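Foro > Bolsa y fondos > Comisiones y brókers
Tema: Fulivex Renta Global, ¿me salgo o me quedo a ver los créditos?

pladholm_y_yo
Buenas. Llevo desde enero con 1.935 euros metidos en el Fulivex Renta Global, contratado a través de Worance porque la app era bonita y yo soy así de profundo. El fondo ha hecho menos de lo que hace el índice y me ha llegado una carta en la que Achilleas Chrysikopoulos, el gestor, explica en varias páginas que el mercado "no ha reconocido todavía la calidad de la cartera". Yo tampoco, y eso que la pago.

Mi duda: ¿traspaso a un indexado o aguanto? Tengo otro fondo en Pladholm (de ahí el nick) y con ese no me ha pasado nada, ni bueno ni malo.

renta_fija_discontinua
¿Qué comisión de gestión te cobran? Mira también la de depósito y la de éxito. En la ficha va todo, en la letra que hay que leer con la lámpara de la mesilla.

pladholm_y_yo
He mirado. Gestión normalita tirando a fea, y comisión de éxito del 8 % sobre beneficios. De momento esa no me preocupa, por falta de beneficios.

TamaraHorobets
Yo estuve en ese fondo y salí. El problema no es Chrysikopoulos, que me parece un señor serio, es que tiene 80 posiciones en cartera y se parece muchísimo al índice. Para eso compras el índice y te ahorras la carta.

mantecoso77
Ya estamos con los indexados. Cuando caiga todo a la vez me contáis lo barato que era caer. Un gestor activo puede ponerse en liquidez, un índice no.

TamaraHorobets
Puede. ¿Lo ha hecho alguna vez? En las últimas caídas estaba invertido hasta las cejas. Lo pone en los informes semestrales, página de composición.

mantecoso77
Porque vio oportunidades.

TamaraHorobets
Y ahí siguen, de oportunidad.

Melina_S
Aviso previo: trabajé en una gestora (no en esta), así que descontad lo que queráis de lo que digo. Lo primero es saber si lo tienes en una clase minorista cara teniendo acceso a otra más barata. Mucha gente compara la rentabilidad de su clase con la que sale en la publicidad, y en la publicidad sale la buena. Busca el ISIN en tu extracto y compáralo con el de la ficha de la gestora. Si no coincide, llama a Worance y pregunta si te pueden cambiar de clase.

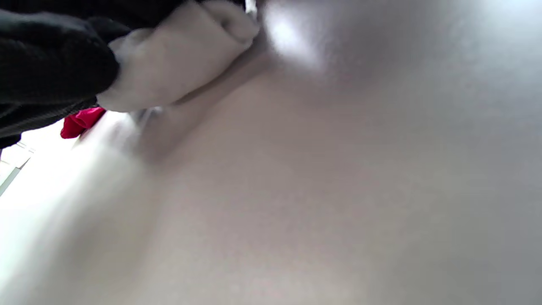
Lo segundo es el traspaso. Si eres residente fiscal en España y es de fondo a fondo, en principio no pasas por caja con Hacienda, pero comprueba que ambos cumplen los requisitos y pídelo desde la entidad de destino. No vendas y vuelvas a comprar por tu cuenta. He visto a gente muy leída hacer exactamente eso un domingo por la noche con una copa de vino.

pladholm_y_yo
Me ha dolido lo de la copa de vino. Miro el ISIN y vuelvo.

renta_fija_discontinua
Ojo con Worance, que a un compañero le tardaron nearly un trimestre en un traspaso de salida. Perdón, "casi", que llevo todo el día con informes en inglés. Las entradas, en cambio, las tramitan como si les quemara el dinero en las manos.

o_xenos
A mí me tardaron lo normal. También es verdad que llamé todas las mañanas a las nueve hasta que se aprendieron mi nombre: Ourania Xenos, con X. La chica que me atendía, Styliani Raptis, un encanto, me acabó avisando ella cuando llegó.

mantecoso77
Entonces el método es acosar a atención al cliente. Apunto.

o_xenos
Se llama seguimiento activo. Por eso los gestores cobran un 8 %.

cupon_corrido
Llego con otra propuesta: ¿alguien ha mirado Shawky? Cartera automática, rebalanceo, te hacen un test de riesgo al entrar. A mí me salió "perfil decidido", que es lo más bonito que me ha dicho un banco.

TamaraHorobets
Para esa cantidad no pagaría una capa más de comisión. Un global indexado, se deja quieto y a otra cosa.

cupon_corrido
Lo de dejarlo quieto es justo lo que no sé hacer. Abrí la app 60 veces el mes pasado, me lo dice el móvil con un gráfico. Pago para que me aten las manos.

mantecoso77
Eso lo respeto más que cualquier argumento de este hilo.

pladholm_y_yo
Vuelvo. El ISIN no coincide. Estoy en la clase cara y, según la ficha, cumplo el mínimo para la otra. He escrito a Worance y me responden que "han trasladado mi consulta al departamento correspondiente".

Melina_S
Pide el número de incidencia y guarda el correo. Y mientras tanto decide si quieres el fondo también siendo barato, que es otra pregunta.

mantecoso77
Siendo barato, quédate.

TamaraHorobets
Siendo barato, vete igual.

pladholm_y_yo
Gracias a los dos, me queda clarísimo. Mañana llamo a las nueve y pregunto por Styliani.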